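Flerkus Desk Notes
README, last changed 2018-11-12

What you get

Flerkus is a set of written notes on where small things end up when people work at a shared table. There are 262 notes covering 94 tabletops, all from the Wosness building. Each note is a short paragraph in plain English plus one line of keywords. The text files are the main part. Pictures exist for a portion of the notes.

Why it was put together

The older list we had used before, Fisine, claimed to show that people keep pens in pen holders. I doubted that when I first read it, and I doubt it more now. Fisine was filled in from memory, by asking people where they keep things. People say "in the drawer" and then leave the pen in a cup. Flerkus was meant to record where the thing was, whatever the owner might have told us.

Whether it does that well is another matter. Read the section on limits before you quote anything from it.

How the notes are worded

A note says what the thing is, what it is in or on, and what is next to it. "Marker, cap up, in white mug, on table" is a complete note. It does not say the mug is a pen holder. A mug with a marker in it is still a mug, and the keyword line says mug. We argued over this one for most of October, and the files from before that month use "holder" for anything with a pen in it. I have fixed the ones I found.

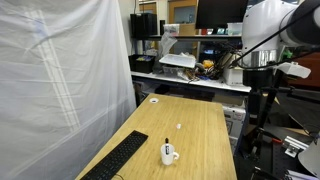

Small white things gave us the most trouble. A bottle cap and a scrap of tape look much the same from a few feet away, and the early notes picked one with full confidence. The rule now is to write "small white item" unless the writer could pick it up and look. If you search for "cap" you will therefore get marker caps and very few bottle caps. Do not conclude from this that people at Wosness throw their bottle caps away. I have seen the tables.

Cable holes count as part of the table. Keyboards count as things on the table, even when they never move.

Shelves

Shelves near a table get their own note, one per level. I am less sure these are worth much. A shelf with a monitor, a speaker, a plastic bin and a cardboard box on it can be described correctly and still tell you very little, and the words "storage" and "clutter" mostly record the mood of the writer. Both words are banned in version 2. "Tangle of cables" is allowed, as we could not come up with anything better.

Boxes and crates are listed by what they are made of and their color. Contents are listed only if they can be seen from outside. A closed box is a closed box, and what is printed on the side is not proof of what it holds.

Limits

Every table is in one building, and many of them are the same make. The note writers also worked at some of these tables, so they knew what they were looking at in a way that a stranger would not. That may have made the notes better or worse; I have no way to tell.

The Xiao word list, which some people want to match against ours, treats "cup" and "mug" as one thing. We do not. Merge them if you must, but say so.

A note is cut off at 200 words. Only a few of them hit that length, all for shelves.

Files

notes/ - the paragraphs, one file per note
keywords.txt - one line per note, same order
changes.txt - wording fixes, newest first; entries before October are patchy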